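Grippers Should Be Tested Against the Kitchen

Wednesday's bench results, posted 1/28/26, place the Cleren two-finger gripper ahead of the Stanitgate model by 3 points over 282 trials. The figures are sound. Our concern is with the bench, where every object stands upright, well lit and within easy reach.

A household refrigerator offers none of these comforts. Wrist-marker recordings of human hands at work there, with eggs and a bulging plastic bag on one shelf, are in our view the better yardstick for any gripper purchase.

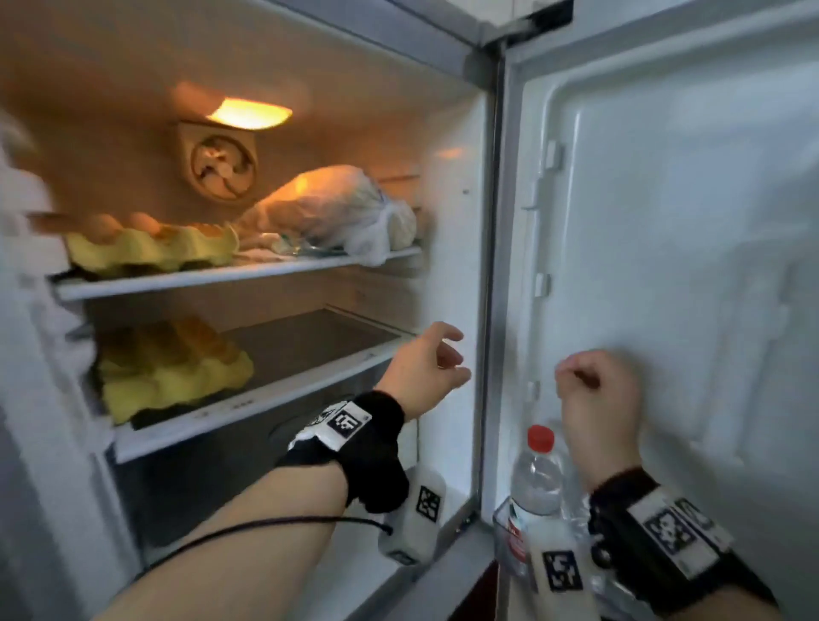
Florian Danzer disagrees: a bench can be repeated by any laboratory, and a refrigerator cannot, so a buyer who gives up the bench gives up the comparison as well.

The objection has merit. We would keep the bench at 20 percent of the final score and give the remaining 80 to recorded household tasks. Lifting a clear, ridged bottle out of a door shelf asks a great deal of both finger and camera, and the Schwaiger controller should be judged on such a lift.

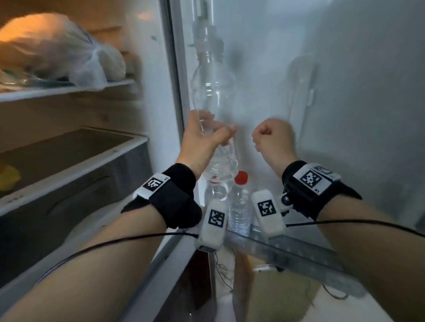
WHAT BUYERS SHOULD REQUEST

Vendors should be asked for failed grasps as well as successful ones, with the wrist path included. Ristelum has agreed to supply both by May. Other suppliers should be held to the same terms before contracts are renewed.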